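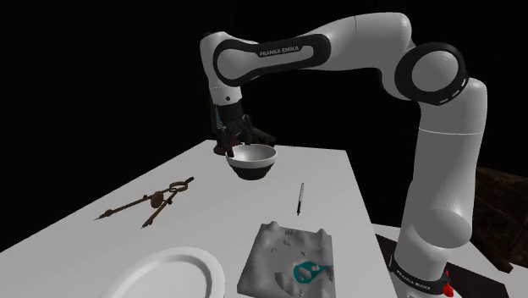

Pérdida de nacionalidad y derecho a recurrir desde el extranjero

Publicado por Kusum Tyagi

Solicito orientación sobre el caso de un familiar que adquirió la nacionalidad por residencia y que vive desde hace años fuera del país. El consulado le ha comunicado la apertura de un expediente de pérdida de la nacionalidad por razones de seguridad. La notificación, con referencia 3511, llegó a un domicilio antiguo y fue recogida por un tercero. ¿Puede formular alegaciones sin regresar? ¿Conserva entretanto el pasaporte?

Ingeborg Oltmanns

Conviene distinguir dos actos: la apertura del expediente y la resolución que le pone fin. El primero no priva por sí mismo de la nacionalidad, aunque algunas autoridades retienen el pasaporte como medida separada, que debe notificarse y puede impugnarse por su propia vía.

En cuanto a las alegaciones, lo habitual es que puedan presentarse por medio de representante con poder otorgado ante el consulado. El escrito debería solicitar, como mínimo, copia íntegra del expediente y constancia de la fecha y del domicilio de la notificación. Si esta fue defectuosa, procede indicarlo en el primer escrito — hacerlo más tarde suele debilitar el argumento.

Debe acreditarse asimismo si la persona posee otra nacionalidad. Numerosos ordenamientos limitan la privación cuando el afectado quedaría apátrida, si bien el alcance de esa garantía varía de un país a otro. Los plazos aplicables son los que figuran en la propia notificación.
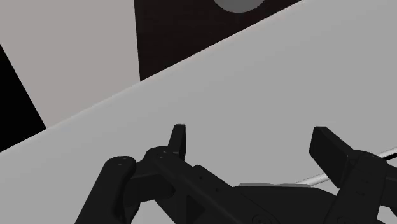
Superficie gris claro y pinza negra. Imagen generada por ordenador.

Dela Alhassan

A un conocido le ocurrió algo parecido y le devolvieron el pasaporte. Que escriba al consulado y espere.

Shakuntala Saxena

No comparto la respuesta anterior. Esperar puede suponer que el plazo venza. Recomiendo acudir a un abogado de extranjería o al servicio de asistencia jurídica gratuita, y conservar el sobre de la notificación y el justificante de entrega.

Consultas relacionadas

Poder notarial otorgado en el consulado: requisitos
Retención del pasaporte durante una investigación
Hijos menores de una persona privada de la nacionalidad
Cómo acreditar la condición de apátrida
Cambio de domicilio en el registro consular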